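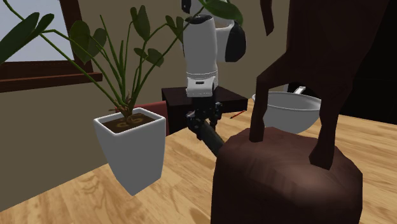 3 min read

Ticket: Policy scores in sim don't match between render configs
Project: Ledusness
Opened by: Wumpini Tetteh
Assigned to: Kastriot Matić
Status: Resolved, one follow-up open
Component: scene randomizer / evaluation

Summary

The grasp policy gets 51 percent on the tabletop set with distractors on and the camera pose randomized. The same checkpoint got 21 percent last month on what is supposed to be the same set. Nothing in the policy changed. I need to know which number goes in the results table before Lucero sends the draft out in June.

Steps to reproduce

1. Check out the evaluation branch and load the Sanness scene pack.
2. Turn on distractors and camera randomization.
3. Run 50 episodes per seed with 2 seeds.
4. Compare the success column with the saved run in the Prurkemdale folder.

Expected: the same score within seed noise.
Got: 51 against 21.

Log

Wumpini Tetteh, 9:40
Attached a render from one of the new episodes. The planter is sitting a little above the table instead of on it, and you can see a shadow under it. I thought the settle step had been fixed. If the props are not landing, the layouts are not the ones we describe in the methods section.

Kastriot Matić, 10:15
Confirmed on my machine. The settle step runs, but the planter's collision mesh extends below its visual mesh, so physics thinks it has landed. The bowl has matching meshes and looks fine. That is a bug but I doubt it explains a 30 point jump. The policy takes images only and the planter is a distractor.

Wumpini Tetteh, 10:32
It could matter if the plant blocks the arm. In that render a leaf goes right over the upper link.

Kastriot Matić, 11:05
Over it from the camera's side. Plant leaves have no collision in this pack, so they can hide things from the policy but they can't stop the arm. I replaced the planter mesh and reran both seeds. Score is 50. So the floating is real and now fixed, and it is not the cause.

Béla Erdős, 11:20
Did the old run use the same camera sampler? The big brown object in the foreground of the attachment takes up a lot of the view. I remember we rejected poses where a near object covered too much of the image.

Kastriot Matić, 11:48
Same sampler, and the rejection test is on in both configs. Threshold is the same too. I diffed the files.

Kalliopi Konstantinidis, 1:10 pm
Please check the success test before looking at the renderer again. In the old config an episode counted only if the handle was lifted clear and held. I see a "contact" flag in the new one. With that flag set, having both fingers touch the handle at any time is scored as a success.

Kastriot Matić, 1:55 pm
Kalliopi is right. The flag came in when the Kyriakidis wrapper was merged. It was meant for the reaching ablation and its default is on. I turned it off and reran with the fixed planter mesh. Both seeds together give 21.

Wumpini Tetteh, 2:10 pm
Same as last month, then. Can you confirm it is not reading the old results from cache?

Kastriot Matić, 2:25 pm
Cache cleared, fresh output directory, same number. I also went through the episodes that the two tests disagree on. In most of them the fingers get to the handle and close, and then the handle slips out during the lift. The failures are mostly in the grasp - the reach is good.

Lucero Llanos, 3:00 pm
Please keep both numbers. The table should report lift-and-hold as success, and the contact score can go in a second column labeled "reach." We claim that camera randomization helps the policy find the handle from views it was not trained on. The reach column supports that. The lift column does not, and the text needs to say so.

Wumpini Tetteh, 3:15 pm
Fine with me. I'll rewrite the paragraph. The baseline has to be rerun under both tests too, or the columns can't be compared.

Resolution

Score difference caused by the contact flag defaulting to on in the merged wrapper. The default is now off and the evaluation script prints the active success test at the top of every run. Planter collision mesh replaced. Any score made after the merge and before this fix should be treated as a reach score.

Follow-up

- Rerun the baseline under both tests (Wumpini)
- Check the other props in the Sanness pack for mesh mismatch (Béla)
- Raise finger friction to the measured value and see if the slips go down. Separate ticket, please don't mix it with this one (Kastriot)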